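Search this site Enter keywords Go
Home | News | Guidance | Training | Contact

Revised code of practice for robots handling medicines

March 31, 2026

The Pravlow Institute has issued the second edition of its code of practice for robots that open, sort or restock medicine storage. It applies to all partner sites from July and replaces the interim notes. The drafting group was led by Rostam Kermani, with members from Zamham and the Mazandarani training centre.

Section 2 deals with access. A robot may open a drawer only when a named member of staff has released it for that task, and the release must be recorded. Keys remain the responsibility of the ward.

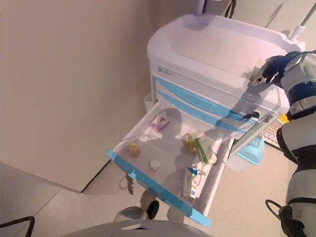
Drawer access at a medical cart, covered by Section 2.

Section 3 sets out how packages are to be picked up and put down. Sites are asked to use the same range of packaging in testing as they hold in daily stock, and to keep a written list of the items used.
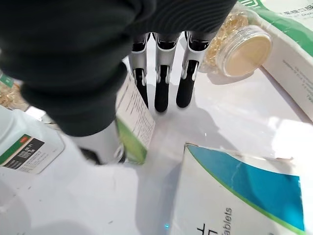
Grip limits were the subject of most comments received during consultation. The first edition gave a single limit for all packages, and several sites found this hard to apply. Cartons, bottles and clear tubs of softgel capsules may share one work surface, and a carton whose edge is already crumpled needs a different setting from a rigid container. The new edition therefore gives separate limits for each type of package. It also requires that fingers approach over a clear patch of surface wherever one is available.

Section 4 covers stopping distances and the position of staff while a drawer is open. Drekeck has agreed to host 10 training places for site supervisors, and applications should be made through the usual contact.

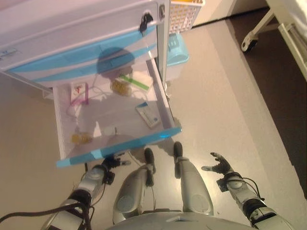
Who is responsible if a robot returns a medicine to the wrong drawer?

The supervisor named on the task record is responsible for reporting the error and for having the drawer checked by hand before it is used again. The robot must not be given another task at that drawer until the check has been signed.

Sites with existing approval have 17 weeks to send in their updated procedures.

Back to News | Next item | Top of page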